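4.3 Does the planner use the rendered clutter?

Earlier work with the Stusel planner reports gains from training on cluttered simulated tables. We are less sure. Across 1,098 rendered layouts, swapping the learned grasp ranking for a fixed top-down rule changed the outcome in only 24.
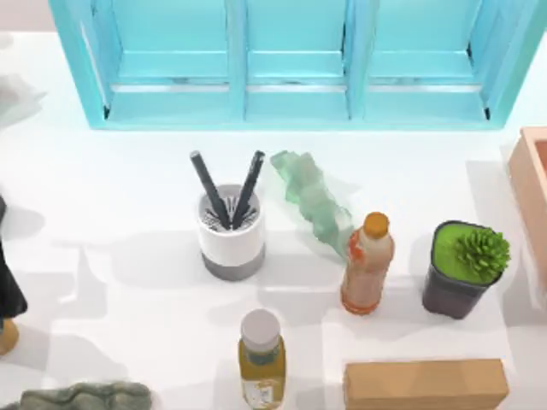

Figure 3. Simulated tabletop with shelf, pen holder, bottles and potted succulent.

Thin or see-through items, such as the crumpled green object in Figure 3, account for most of those 24. The collision checker treats them as rigid hulls, so we doubt the result says much about real film or cloth.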